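Unit 4. Wood Movement and Flat-Panel Construction

4.1 Moisture and dimension
Wood gains and loses water until it balances with the surrounding air. Below fiber saturation, every loss of moisture brings shrinkage. Movement along the grain is small enough to ignore in furniture. Across the grain it is not, and tangential movement is larger than radial movement, often by a factor near 2.

4.2 Reading the face
Cathedral figure indicates a flat-sawn cut, where the width of the board is mostly tangential. Straight, parallel lines suggest a cut closer to radial. One panel may show both – treat the width as tangential when in doubt.

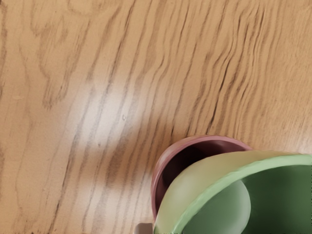

Fig. 4-1. Arched figure and long parallel streaks on a tabletop.

4.3 Worked case
The Lodhi panel is 24 inches wide and edge-glued. Record the moisture content at glue-up and again in October, then multiply the width by the change and by the coefficient from your table. Slotted screw holes must allow for the full result. Glue only the center of a breadboard end; the outer tenons stay dry.

4.4 Finish
Film finishes slow the exchange of moisture but do not stop it. Coat both faces equally – a panel sealed on one side tends to cup.
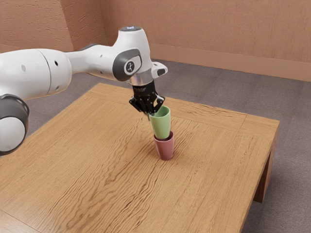
Hugo Langlois objects that equal coats matter less than equal airflow, and that a panel stored flat on a bench will cup whatever is on it. The point is accepted for storage. Sticker all panels between sessions.

Problems 18 and 40 are due with the next unit.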